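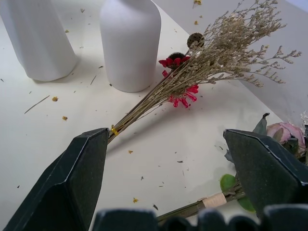
Drying Flowers at Home: What We Learned About Air, Light and Patience

Search this site Go
Student Projects
September 6, 2025 – by the Umell Plant Science project group
Print this page | E-mail this page

Why we picked this subject

Our group started with a simple wish, which was to find out why the dried bouquets in our grandmothers' houses seem to last forever while the ones we make ourselves fade and crumble before the next school year comes around. We asked our teacher if that was enough of a question for a whole term, and we were told kindly that it was plenty, as long as we wrote things down.

People have been drying flowers for a very long time, and most of the old advice comes down to the same few words: pick in the morning, tie in small bunches, hang upside down, keep out of the sun. We wanted to know which parts of that advice mattered most and which were just habit.
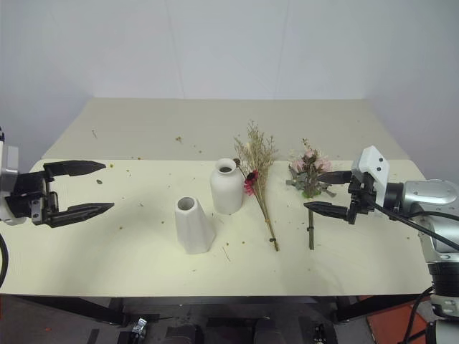

So we split our stems between two rooms. The first was the storage room behind the Batton greenhouse, which is dark and has a vent near the ceiling. The second was a bright classroom with big windows facing south – a lovely place to sit, but as we found out, not such a lovely place to be a flower. We grew strawflower, statice and yarrow in the Czarnecka garden plot and cut 105 stems in all.

What we did

Every bunch was tied loosely and hung with the heads down. We weighed each bunch on the first day and again every morning until the weight stopped changing. We also compared the petals with a paint color card, which led to a good many friendly arguments, and in the end we agreed to write down the shade that most of us saw.

What we found

The bunches in the dark room kept their color much better, and the statice was the clear winner. In the bright room the stems dried faster by 2 days, which surprised us because we had expected a bigger gap. The yarrow turned a tired sort of tan in the sun. When we presented our results to the class,
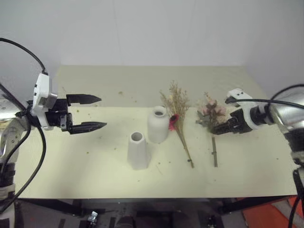 one listener asked whether the light had really done the fading, or whether the warmth of the classroom might have had a hand in it too. We had to admit that our test could not tell the two apart, and we would dearly like to run it again with a covered box in the warm room.

Crumbling was harder to measure. Thick bunches shed more when handled, and we think the middle stems stayed damp and grew weak. Our best results came from bunches of six, with plenty of air between them.

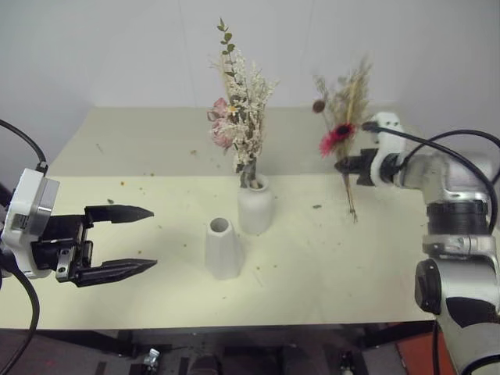
Figure 4. Dried bouquets and white ceramic vases.

What we would do differently

We would start earlier in the summer, before the strawflowers open all the way, as they keep opening while they dry. We would also keep a proper record of the damp in the air, using the Imance meter that sat in its box until our last week.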